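Semwal Cell Pick Trials
Progress report to the Letholm programme office
Reporting date: Wednesday, September 16, 2026

1. Status

The mixed-object picking work at the Skelley site is behind plan. Of the 3000 picks due by the end of this period, 2589 have been logged. The shortfall follows from a stoppage after a fault on the arm cabling, described in section 2. The cell is running again at reduced speed. No one was hurt and there was no damage to the arm itself.

2. Fault

During an unattended-cycle test the controller lost the gripper position signal for short periods. On the third loss the gripper opened above the bin and dropped its load. The program read this as a completed place and carried on for four more cycles before the operator pressed the stop.

The signal loss was traced to a conductor in the cable bundle that had broken inside its jacket. The break was at the tightest point of the bend, where the bundle flexes each time the wrist turns at full reach. The outer jacket showed no wear, and the weekly visual check had passed it. A continuity test with the arm moving found the break at once — the same test with the arm parked did not. 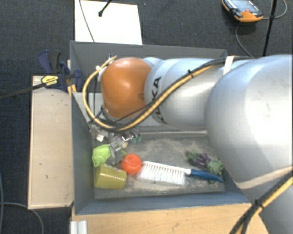

The repair kept the original cable route and changed the slack and the fixing points. The replacement bundle was fitted by Dradusow and run for 900 cycles without load before picking resumed. The black and yellow cables still cross the silver link and loop up around the orange joint, so the loop remains the part that moves most. The black tie midway along the link is now a marked inspection point, to be checked for slip at the start of each shift. Cable ties are a stopgap here, and a clamped guide has been ordered.

3. Safety matter

The broken wire was a wear fault. The larger concern is that the program continued after losing the signal. Two changes have been made:

Loss of gripper position for longer than 30 milliseconds now causes a protective stop.
A place is counted only if the gripper reported a held object on leaving the bin.

Both were tested by pulling the signal connector during motion at low speed. The arm stopped each time. The test has not been repeated at full speed.

4. Effect on results

Picks logged on the day of the fault are under review. Any without a matching grip signal will be withdrawn, so the total in section 1 may fall slightly. Earlier data are not thought to be affected, but the gripper logs are being searched for shorter dropouts.

5. Next period

Fit the clamped guide and repeat the stop test at full speed. Add the moving continuity test to the monthly service sheet. Complete the remaining picks by December. No change to the budget is requested; the cable and labour were met from the maintenance line.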